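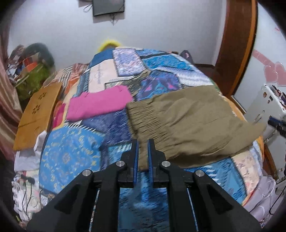
Gripper and garments during a folding session. The olive garment with the elastic waistband lies between the jaws.

Stulano runs a clothing repair and resale service, and for the past two years it has been moving its sorting and folding work towards machines. Most of the handling data comes from staff who work in ordinary bedrooms with a hand-held gripper, folding and stacking clothes as they would at home. Defne Demirtaş leads the handling team. Évan Texier worked on the manual folding line before he moved across to it in October. I spoke to them on June 9, 2025.

Demirtaş began with the tool. It has two fingers and a blue pad on the inside of each. "The pads are where most of the development went," she said. "The first set was too hard. It would hold denim and drop a viscose blouse. The set we have now is softer and it wears faster. We change pads after 911 cycles, a figure taken from wear tests on cotton jersey. For wool it should probably be lower."

Texier uses the tool for most of his shift. The fingers open and close with a trigger, and he is not allowed to help with his free hand. "That took a while to get used to," he said. "On the line I smoothed everything with my palm. You do it without thinking. With the gripper you have to pick a corner, lift, and let the cloth settle on its own weight. Then you pick the next corner."

Elastic is the hardest case, according to both of them. A gathered waistband does not lie flat, so the edge of a pair of shorts is difficult to find and difficult to keep hold of. "A shirt has a collar and a hem and they are where you expect them," Demirtaş said. "With elastic the edge moves when you touch it. Our failure rate on gathered waistbands was 40 per cent in the last review. On plain T-shirts it was 6."

I asked why the work is done on beds and not on a table in the workshop. Demirtaş said that the workshop data had been clean and of little use. The folding cell, which the company calls Todora, was trained at first on single garments laid on a grey surface. It performed well on single garments laid on a grey surface. When it was given a mixed heap it could not separate a patterned shirt from the patterned bedding underneath. "Prints on prints," she said. "A person sees two things straight away. The software saw one large thing with flowers on it."

The Todora cell now stands at the Barnosard site, where returned clothing comes in by the bag. Five people work alongside it on each shift. Before it was installed the same area had a folding line with fixed stations, and each person folded to a target posted at the end of the row. The targets have gone. Staff now load the cell, clear it when it stops, and fold by hand whatever it rejects.

Texier has mixed views on this. His wrists are better. He used to wear a support on the right one and has stopped. But the rejected items are the awkward ones, and they arrive one after another. "Before, you had a fitted sheet and then ten easy things," he said. "The easy things were your rest. Now the machine has the easy things and I have the sheets." He raised this in a site meeting, and the rota was changed so that the reject table is shared out by the hour.

Pay was a separate matter. The gripper work was graded as training work at first, below the line rate. Demirtaş argued for it to be raised and it was, after one quarter. She said that the original grading had been a mistake on the company's part. "The description said 'moving clothes'. It did not say that you have to decide, for each garment, where to take hold of it. That decision is the whole product."

A second cell is planned for Yang, the smaller of the two sites. The staff there have asked to see the reject figures first, and Demirtaş intends to send them by garment type, with waistbands listed separately. Texier will go over for the first weeks to show people how to clear a jam. He has asked to keep two days a week on the gripper. He prefers it to the reject table, he said, and there are still drawstrings to do.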